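We use cookies to improve your visit. By continuing you accept our cookie policy. Accept | Settings

Planning a budget for hand-held grippers, what did I forget?

Hello everybody. I am preparing a purchase plan for a small project where people record household work with hand-held grippers, so that a robot arm can later learn from it. The work is mostly clothes and bedding: picking up, folding, putting in piles. We will go to normal homes, so everything must fit in one bag.

My limit is 3,000 dollars for the first stage. I have an offer from Drasteo for one pair of grippers with cameras, and a price of 559 dollars for a set of spare parts from Hekargate. The spare set has fingers, pads, screws and one cable. I don't know if I should buy the spare set now or wait until something breaks. 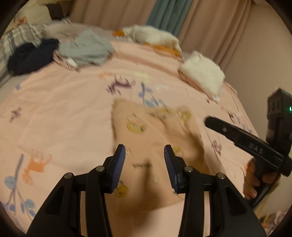

My second doubt is the pads. For thin cotton, is the rubber pad that comes with the gripper good enough, or must I plan money for a softer one? The seller only writes "suitable for daily objects", and this does not help me much. I would also like to know how many batteries to buy for one working day, because in some homes there is no free socket close to the bed.

Thank you in advance, and sorry if my English is not perfect.

Posted by softgoods_plan in May

doherty_bench wrote:

I made a similar plan last year, so I can tell you where my money went. I would not take the full spare set. In our case the pads wore out first, and the rest of the parts stayed in the box. Ask Hekargate if they sell pads alone. Many sellers do it if you write to them, even when the shop page shows only the complete set.

For thin cotton the standard rubber was fine for us. The difficulty was to take one layer and leave the layer under it on the bed. A softer pad did not change this, but practice did. Give each person one paid hour of training before you count any recording, and put this hour in the budget. I forgot it and had to explain it later.

Batteries: we carried 2 full sets for each pair, and one charger that stayed in the car. Check also the memory cards. Video from two hands fills them quickly, and a slow card will stop your day more often than a battery.

One more thing, keep 20 percent of the total free. Shipping and customs were higher than I expected.

kx_arkine wrote:

Just buy the Arkine ones, cheaper.

pale_harbor wrote:

I don't agree fully with the first reply about the spare set. If your seller is in another country, a broken cable can cost you a week. I would buy pads and one extra cable, and leave the fingers for later. Please ask in writing how long the delivery of parts takes, and what the warranty says about use outside a laboratory. Our warranty did not cover it, and we read this too late.

Also measure the bag before you order it. Mine was too short by the width of a hand.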